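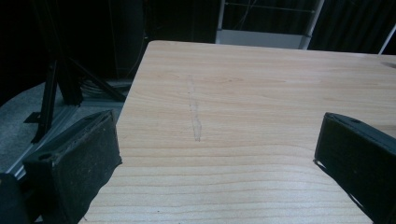
*2 min read*

## Scuffs and pencil lines on a wood tabletop

Wipe the table with a damp cloth first and dry it. Many gray lines are only dirt.

For pencil, use a clean white eraser and rub with the grain. Colored erasers can leave a stain of their own.

If the line stays, put a drop of dish soap on a soft cloth, go over it lightly, then wipe with plain water. Skip the scouring pads.

Shallow scratches in an oiled top can take a little more oil. Leave it 13 minutes and buff off the rest. On varnish, use paste wax.

Test any product under the table first.

Updated Wednesday, January 21, 2026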